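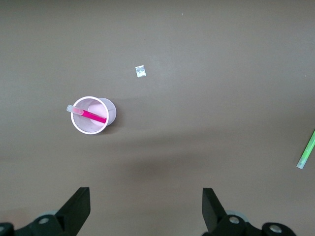
5.2 Silent grasp loss in the marker-to-cup task

The fault we found most interesting in the whole Gultari study is one that the robot never reported. We call it silent grasp loss: the fingers let an object slip, the controller keeps its "holding" flag set, and the arm carries out the rest of the motion with nothing in its grip. Of the 2601 attempts in the log, 409 ended this way, far more than we had planned for. A wrist view gives a fair idea of why the fault can hide so well. With a pink marker lying diagonally in a white mesh cup, the cap sticks out past the rim while the far end sits down against the inside wall, so a finger can touch cap, rim, or both, and each of these contacts pushes back on the motor. Our first controller, Ngau, read any steady push as a good grasp. It was wrong often enough to be a wonderful teacher!

We traced the flag through the code and found that it was set once, when the fingers closed, and was never checked again until release. A marker lost early in the lift therefore looked the same to the software as a marker delivered. Worse, the arm moved at full carrying speed over the other objects, and a low pass could knock over a cup. We count that as a safety matter as well as a data problem, and the limits on carrying height were raised before any further trials.
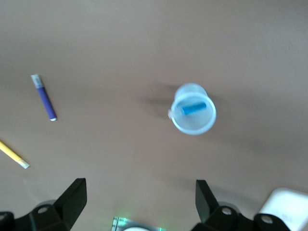

Why not simply stop the arm whenever the motor current drops? Current falls for many harmless reasons, such as the fingers settling on a soft cap, and a stop rule based on it alone halted the arm during good lifts.

The revised controller, Dranton, checks finger width and current together, all the way through the carry. If the width closes past the thinnest known object, the flag is cleared and the arm pauses in place - no retry, no return to home - until the operator confirms. Rosaire Bélanger suggested the pause after watching an early version rush back for a second try and push the marker farther away. We were delighted by how much this small change told us. Pauses came in clusters, and those clusters pointed straight at a worn finger pad that we had missed in two inspections.
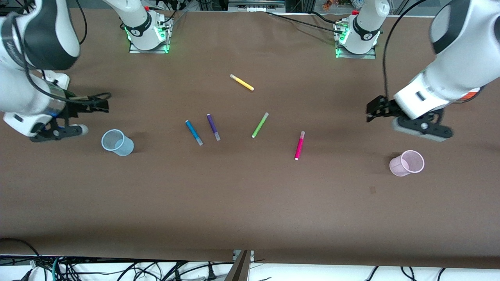 Figure 7. Two-arm workspace with five markers and two tipped cups.

Two limits remain. The width check cannot tell a marker from a cup rim of similar thickness, and it says little when both arms work close together. We reran 445 of the logged attempts with Dranton on the Herora bench, and the cases it still missed were nearly all rim grasps. A tactile pad is the next thing we want to try, with trials planned for July.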